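September, Werk Rorkitz, Frühschicht

6:10

Übergabe von der Nacht. Im Schichtbuch eine Zeile: »Lauf durch, zwei Halte, quittiert.« Welche Halte, steht nicht dabei. Im Protokoll von Simport nachgesehen: einmal Drehmomentgrenze linkes Handgelenk, einmal Zeitüberschreitung beim Greifen. Beide von der Fernaufsicht freigegeben, ohne dass jemand im Raum war. Vor einem Jahr hätte dafür einer vom Stuhl aufstehen müssen. Jetzt steht eine Benutzerkennung im Protokoll und eine Uhrzeit auf die Sekunde.

Stand Zähler bei Schichtbeginn: 2522 Durchgänge seit Umstellung. Der Zähler zählt auch abgebrochene Durchgänge. Das habe ich schriftlich gemeldet, Antwort steht aus.

Nullpunkte geprüft, linke Schulter leicht nachgeführt. Not-Halt geprüft, beide Taster. Kabelführung am Rücken kontrolliert, keine Scheuerstellen. Das steht auf der Prüfliste als ein Punkt, dauert aber länger als alle anderen zusammen, weil man jede Schelle einzeln anfassen muss. Die Planung rechnet für die komplette Prüfliste acht Minuten. Ich habe heute wieder das Doppelte eingetragen.

7:25

Küchenaufgabe, Variante Obst. Greifen aus dem Korb am Schreibtisch, Heben, Schwenk zum Kühlschrank. Die Bewegung ist seit dem letzten Stand von Varov gleichmäßiger, das Zittern am oberen Umkehrpunkt ist im Signal fast verschwunden. Dafür fährt der Arm jetzt höher an. Höhe über der Kühlschrankoberseite ist im Rezept mit einem festen Wert hinterlegt, und wer den Kühlschrank versetzt, muss den Wert von Hand ändern. Das wissen in der Frühschicht drei Leute. Im Handbuch steht es nicht, ich habe es auf einen Zettel geschrieben und den Zettel abgeheftet.

Früher haben wir diese Aufgabe zu zweit gefahren, eine Person am Steuerstand, eine am Tisch zum Zurücklegen. Wer am Tisch stand, hatte nach einer Stunde Rücken und wer am Steuerstand saß, hatte Augen. Gewechselt wurde nach Gefühl. Der Steuerstand wird noch gebraucht, wenn die Automatik eine neue Variante nicht annimmt, das sind an manchen Tagen zehn Minuten und an anderen der ganze Vormittag. Im Schichtplan kommt diese Zeit nicht vor, dort heißt alles »Überwachung«.

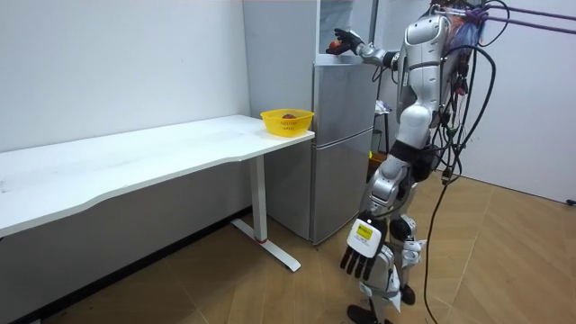

Sheena Mowat hält das Wort »Überwachung« für falsch und hat das heute am Steuerstand noch einmal gesagt: Überwachen könne man etwas, das man auch selbst könne, und die neuen Kollegen hätten die Handsteuerung nie gelernt. Die sähen eine Kurve, die über die Linie geht, und drückten auf Quittieren. Sie verlangt eine Stunde Handbetrieb pro Woche für jeden, fest im Plan, auch wenn die Automatik läuft. Kostet Durchgänge, sagt sie, das sei ihr bekannt.

Ich sehe es ähnlich, bis auf die Stunde. Eine Stunde reicht zum Einrichten und Abbauen und für vielleicht eine Handvoll sauberer Griffe. Zwei Stunden alle zwei Wochen wären besser. Habe beides in die Vorlage geschrieben, mit Begründung, und den Ausfall an Durchgängen daneben.

Zur Vorlage noch: Die Eingruppierung hängt bei uns am Merkmal »Bedienen im Handbetrieb«. Fällt das Merkmal weg, fällt für die Neuen die Zulage weg. Für uns Alte gilt Bestandsschutz bis zum nächsten Arbeitsplatzwechsel. Damit arbeiten zwei Leute am gleichen Pult mit der gleichen Verantwortung und verschiedenem Geld. Im Pausenraum wird darüber nicht laut gesprochen. Das ist kein gutes Zeichen.

9:40

Greifversuche oberhalb des Korbs. Frage war, ob der Daumen vor dem Absenken ganz geöffnet sein muss oder ob er während der Fahrt öffnen darf. Zweites spart Taktzeit, erhöht aber bei rundem Greifgut die Gefahr, dass der Korbrand berührt wird. Parameter für Öffnung in Stufen verstellt, Geschwindigkeit konstant gelassen. Ergebnis der Reihe:

Öffnung 100 Prozent vor Absenken: kein Randkontakt.
Öffnung während der Fahrt, später Beginn: Randkontakt, Korb verschoben.
Öffnung während der Fahrt, früher Beginn: kein Randkontakt, Taktzeit kaum kürzer.

Empfehlung: bei der ersten Einstellung bleiben. Gewinn durch die dritte liegt bei 200 Millisekunden pro Griff. Rechnerisch ist das über eine Schicht etwas, praktisch geht es beim ersten verschobenen Korb wieder verloren, denn den muss immer noch ein Mensch gerade rücken. Tür auf, Freigabe weg, Korb rücken, Tür zu, Freigabe holen, Neustart. Für die Auswertung ist das ein »Kurzeingriff«. Kurzeingriffe unter einer Schwelle werden in der Wochenübersicht ausgeblendet. So entsteht der Eindruck, der Raum laufe allein.

Habe angefangen, die ausgeblendeten Eingriffe auf Papier mitzuschreiben, mit Uhrzeit und Kürzel. Die Spätschicht macht seit Monatsanfang mit, die Nacht nicht, dort ist keiner im Raum, der schreiben könnte.

10:55

Rückfrage aus der Planung, ob man den Obstkorb nicht am Tisch verschrauben könne. Kann man. Dann lernt die Automatik genau diese eine Korbposition. Antwort in einem Satz geschickt, danach noch einen zweiten hinterher, weil der erste unfreundlich klang.

Oberfläche der Handabdeckung hat neue Schrammen. Tiefe mit dem Fingernagel nicht fühlbar, nur Optik. Notiert, kein Tausch. Handgelenk nach der Reihe im Leerlauf geprüft, kein Spiel. Schrauben am Unterarm nachgezogen, bei zweien war noch eine Achtelumdrehung drin. Das Intervall dafür sollte man halbieren, solange die Nacht durchfährt. Die Betriebsstunden haben sich seit der Umstellung mehr als verdoppelt, das Wartungsintervall läuft weiter nach Kalender. Auch das gemeldet, Antwort steht ebenfalls aus.
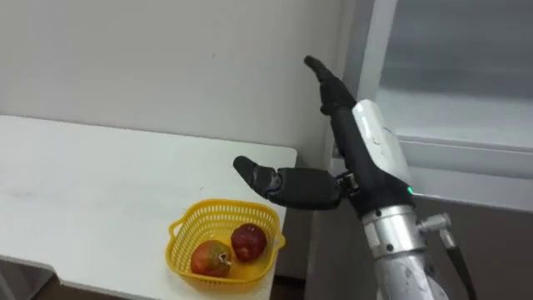
12:30

Besprechung Raum Lennox, Thema Schichtmodell ab nächstem Quartal. Vorgestellt wurde: eine Person beaufsichtigt drei Räume per Bildschirm, eine zweite geht auf Anforderung hin. Auf der Folie hieß die zweite Person »Springer«. Meine Einwände, wie ins Protokoll diktiert:

Wegezeit zwischen den Räumen nicht eingerechnet. Wer am Bildschirm sitzt, hört nichts, und ein Lager, das rau läuft, hört man vor jedem Grenzwert. Freigabe nach Halt soll nur erteilen, wer den Raum einsehen kann, und zwar mit eigenen Augen.

Punkt drei wird an die Arbeitssicherheit gegeben. Punkt eins wird nachgerechnet. Zu Punkt zwei wurde gefragt, ob man ein Mikrofon aufhängen könne. Kann man auch. Es wäre dann zu klären, wer zuhört und was mit Gesprächen im Raum geschieht. Vertagt.

Stellen werden laut Leitung nicht gestrichen. Frei werdende Stellen werden nicht nachbesetzt. Beides wurde im selben Absatz verlesen.

Sheenas Vorschlag zum Handbetrieb kam als letzter Punkt dran, sechs Minuten vor Schluss. Probeweise genehmigt für unsere Schicht, zwei Monate, in meiner Fassung mit zwei Stunden alle zwei Wochen. Der Ausfall an Durchgängen wird gesondert ausgewiesen. Für die Zulage ergibt sich daraus erst einmal nichts, ich werde trotzdem beantragen, dass die Stunden in den Nachweis kommen.

13:50

Übergabe an die Spätschicht, mündlich und schriftlich. Offene Punkte: Zählweise der Abbrüche, Wartungsintervall nach Betriebsstunden, Anfahrhöhe ins Handbuch. Parameter Öffnung zurück auf Ausgangswert gestellt und gegengelesen. Papierliste Kurzeingriffe hängt am Klemmbrett neben der Tür, Kugelschreiber ist leer, morgen einen mitbringen.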